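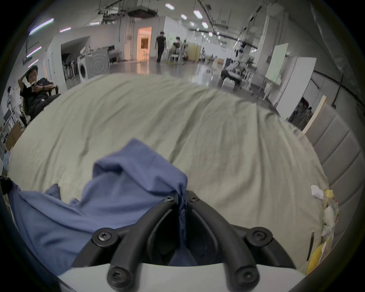

A blue garment on a pale green sheet.

Rest for Night Workers in Jultosgate
Progress report to the Breltdale Fund, second period of the grant

Dear friends at the Fund,

We owe you a report on how your money has been used since we last wrote, and we are glad to sit down and do it, even if it means clearing a corner of the office table first. It has been a full few months. Most of what we promised in the proposal has happened, some of it happened later than we said it would, and one piece has changed shape enough that we want to tell you about it properly before the next payment is due.

You will remember that the project grew out of complaints we kept hearing at our advice desk. People who work nights in Jultosgate would come in about rent or benefits or a child's school place, and somewhere in the conversation they would mention that they had not slept more than a few hours at a stretch in weeks. The town has a lot of night work for its size. There is the Levchenko bakery, which starts its doughs in the evening, the Asik packing plant, and the hospital laundry out past the rail bridge. Between them they keep a good many households on upside-down hours, and most of the advice those households had been given about sleep was written for people who go to bed at ten.

What we did in this period

We held 13 group sessions, nearly all of them on a Wednesday, at four in the afternoon. That is early enough for people going on shift and late enough for people who came off in the morning and have had some rest. We tried a later slot at first and it was a mistake -- the bakery workers could not make it at all, and they were the ones who had asked for the group. The earlier time has stuck, and there is now a fairly steady crowd who come whether or not the topic interests them, which we take as a compliment to the company and possibly to the soup.

The sessions cover ordinary things. How to wind down when the sun is coming up. What to say to a neighbor who mows at nine in the morning. How two people on opposite shifts can share a bed without one of them waking the other twice a day. We had a very lively afternoon on the subject of phones, and another on what to do with days off, when the whole family would like you back on their hours and your body would not.

We also ran the sleep diaries, and these took up more staff time than anything else. Each page covers one night's (or rather one day's) sleep, with space for when you lay down, when you got up, what you ate and drank beforehand, and what woke you. We gave out 2,520 pages and had 2,114 come back filled in well enough to use. We had budgeted for a good deal less than that and are very proud of the number. A lot of the credit belongs to the workplace contacts at the three sites, who let us put a collection box by the time clock, so that handing in a page became part of clocking off. 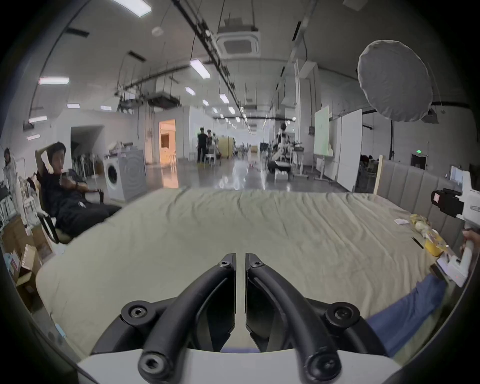

What the diaries are telling us

We should say first that these are people's own notes, made when they were tired, and we are not a research group. We have read every page, though, and a few things come up so often that we feel safe in passing them along.

Light is the biggest complaint by a long way. Many of the bedrooms people describe have thin curtains or blinds with gaps, and in the rented houses on the east side of town tenants often believe they are not allowed to change them. We have started handing out a one-page sheet on window coverings that go up without drilling, and it is the most requested thing we have ever printed.

Noise comes next, and it is mostly noise from inside the home. We had expected traffic and deliveries. What people write down is doors, the washing machine, the television, a dog that hears the mail, and children who are trying very hard to be quiet. Several diarists wrote that they lie awake feeling guilty for making the household tiptoe, and that remark led to one of the best sessions we have had, with partners invited along too.

The third thing is the shape of the meal. Night workers eat when they can, and for a lot of them the main meal lands right before bed. Some eat a full dinner at seven in the morning. Others are too worn out to cook, so they go without and wake up hungry at noon, and that is the end of their sleep for the day. 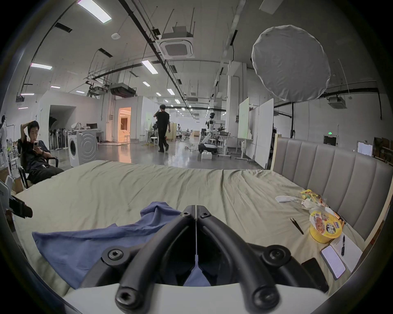
Food has turned into a bigger part of the project than we planned, and we would like your blessing to carry on with it. In the proposal it was a single session. In practice people wanted to come back to it again and again, and the discussions have been very down to earth. A good many diarists eat in the bedroom itself, sitting up against the headboard with a cup of instant noodles and a bag of something crunchy, and the computer mouse close by for whatever they have been watching. We have been careful not to scold anyone for it. Someone who has been on their feet all night has earned the right to sit down on their own bed. So the group talked about what a small, warm, quick meal could be if it was half made before the shift, and about finding another spot to eat it, even if that is only a chair on the other side of the room. A few households have tried the chair, and the early word is friendly.

From those talks came a little recipe sheet, gathered from the group. It has rice porridge, a lentil soup that keeps well, baked eggs, and a bread pudding from the bakery crowd that we suspect is on there for reasons other than sleep. We hope to print it as a booklet in the next period, if the printing line will stretch.

What has gone less well

The hospital laundry has been hard for us to reach. Its shifts rotate, so a person may be on nights one week and mornings the next, and advice that suits a steady night worker is not much use to them. Attendance from that site has been thin, though diary pages did come in. We think we need a separate session written for rotating shifts, and we have begun drafting one with help from the people who did come.

The loan box has been slow as well. We had planned to lend out eye masks, earplugs, and portable blackout blinds, with people returning them after a trial. The blinds arrived late, and then we found that people quite reasonably do not want to borrow earplugs or give them back. We have changed this so that the small items are given away and only the blinds are loaned. The cost comes out close to what you approved, and the revised budget sheet is enclosed with the change marked.

We also lost the use of our usual meeting room in February while the heating was repaired. The Asik plant very kindly let us meet in their staff canteen, and two sessions were held there with trucks backing up outside the window. It was noisy and a bit cold, and more plant workers came than ever before, so we are now thinking about going there on purpose once in a while.

Spending

Spending is on track overall. Staff hours ran over because of the diaries, and travel ran under because the workplaces let us leave collection boxes and pick them up in one trip. Refreshments are slightly over, and we will own up to that one cheerfully. We have not touched the reserve, and we do not expect to.

What comes next

In the coming period we plan to keep the Wednesday group going, finish the rotating shift session and try it out at the laundry, print the recipe booklet, and write up the diaries in plain language so that everyone who filled in a page gets to see what came of it. That last piece matters a great deal to us. People trusted us with notes about their bedrooms and their tempers and their marriages, and they ought to have something back that they can pin on the refrigerator.

We would also like to talk with you about the landlords. So many of the diary pages mention windows that we wonder whether a short letter, sent with the Fund's name alongside ours, might persuade a few of the larger ones in town to allow proper blinds. There is no hurry on this and no cost attached beyond postage. If you would rather not put your name to it, we will quite understand and send it on our own.

Please do come and visit if any of you are passing through. Four o'clock, side entrance, and the soup is usually ready by a quarter past.

With our warm thanks,

The Rest for Night Workers team, Jultosgate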